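Tuesday, gone nine in the evening

Hands still black after two washes. I rang Norbert Kollár at lunch about the front wheel bearing on the old van, and he said what he always says, which is stop driving it and come and get the part. It's been growling since December, louder on left-hand bends, and I'd got into the habit of turning the radio up.

So off I went to his counter. He had two on the shelf, a Jendis and a Cangate, same size, and the Cangate was 22 pounds dearer. I stood there dithering like someone choosing a wedding hat.

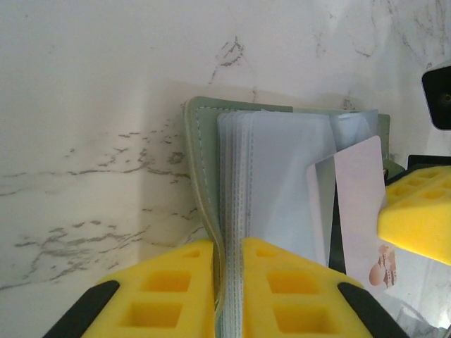 Do you need to change both sides if only one is noisy?

Only the noisy one has to be done, so long as the other spins quietly and has no play in it when you rock the wheel. Norbert told me that and he could easily have sold me a pair!

I bought the Jendis in the end, plus a new hub nut (the old one never goes back on, Libor Trnka drummed that into me years ago) and a tub of grease I probably already own. Got home by four, jacked her up, and then spent the best part of the afternoon's light fighting one bolt. Penetrating oil, tea, more oil, a longer bar, some language. It gave way all at once and I sat down on the drive rather hard.

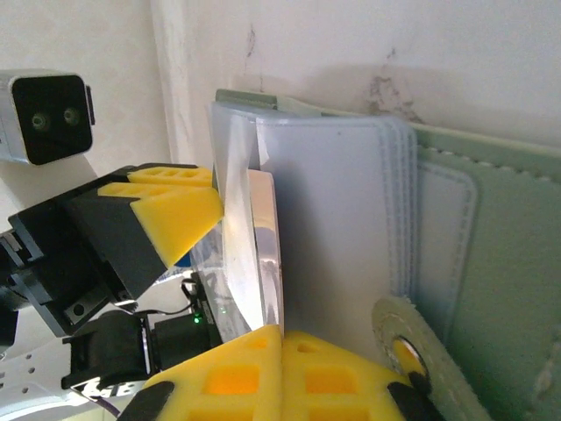 The old bearing came out in bits, with the outer race still stuck in the hub, so tomorrow I'm taking the whole lot round to Dušan Michalík, who has a proper press. I did think about the hammer and socket method – I've done it before – but the last one I fitted that way lasted 7 months and I'm not doing this again before next winter.

Bus to work in the morning, then. Must remember to ask Dušan for my pullers back while I'm there.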